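Chapter 6
When the Gripper Closes on Nothing

In this chapter
Silent faults and loud faults
The Andville stoppage, step by step
Reading a force trace
What "part present" really means
Writing a recovery routine that doesn't make things worse

Most people's first picture of a robot failure is a loud one. An arm swings too far, something cracks, a red light comes on and everybody steps back. Those failures matter a great deal, and Chapter 7 is given over to them. But the faults that teach you the most about how a work cell thinks are often the quiet ones, where every motor does what it was told, every program line runs to the end, and the product is still wrong. I love these faults. They are little detective stories, and by the end of this chapter you will be able to solve a good number of them yourself.

We begin with a true favorite of mine, the stoppage at the Flanagan plant in Andville.

Flanagan built small control units. One arm picked a round metal part from a marked pickup zone, carried it to a fixture and set it down, and then fetched the next piece. The cell had been running well since the spring. One Thursday in December the final test station began rejecting units, and by the time the night shift stopped the line, 139 of them were sitting on the reject rack. The robot's own log showed no errors at all. According to the log, it had completed 3,457 picks since its last service, and every one was marked good.

Brendan Keogh, the technician on call, did something very sensible. He left the program alone and went to watch the cell run at slow speed. What he saw was the gripper coming down a little to one side of the part, closing, and lifting with nothing between its fingers. Then it traveled to the fixture, opened with great care, and reported success!

To follow the rest of the story you need to have the general layout of such a cell in your head: an arm on a pedestal, an outlined zone where a part waits, and a board nearby with brackets to hold the workpiece at a known angle. Every one of those things has a position in the robot's program, and every one of those positions can be wrong.
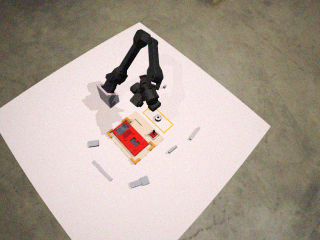 Why didn't the robot know that it had missed?
The program checked only that the fingers had finished moving. Fingers that close on a part stop early, and fingers that close on air travel all the way, but the program treated both as "closed" and went on to the next step.

So there were two faults in Andville, and it is worth keeping them apart. The first was a shift in position. The pickup zone was no longer quite where the program believed it to be. The second was a gap in the checking, and that one had been there from the first day. For months it did no harm, as the picks were good anyway. Engineers call this a latent fault – one that sits in the system and waits for another fault to wake it up.

Keogh found the shift with a pointed test tool and a steel rule. The gap took longer. He called Rasmus Lepik, who had written the original program on a Cumodia controller, and the two of them went through the gripper routine line by line over the phone. Lepik's notes from that night are reprinted at the end of the chapter, and I urge you to read them. They are short and wonderfully clear, and they include a wrong guess that cost the pair some 10 minutes. He suspected the Purach finger pads had worn smooth. It was a fair guess, and the test they used to rule it out is one you will try in Exercise 6.2.

The repair was small. Keogh re-taught the pickup position. Lepik added a check on finger width after closing, so that a gap outside the expected range now sends the arm to a safe height and calls for an operator.

A word on safety before we go further. Watching a cell at slow speed is a fine way to learn, but it must be done from outside the guard or in the reduced-speed mode described in Chapter 3, with the enabling switch in your hand. An arm that has missed its part is still an arm in motion, and its next move may come sooner than you expect.

6.1 Loud faults and silent faults

A loud fault is one the system reports by itself. A silent fault is one that has to be found by some other means, such as a test station, a customer, or a technician with a good pair of eyes. The same physical event can be either kind, depending on what the program has been told to check. In Section 6.2 we take the missed pick and turn it from silent to loud, using the finger-width signal and a single comparison.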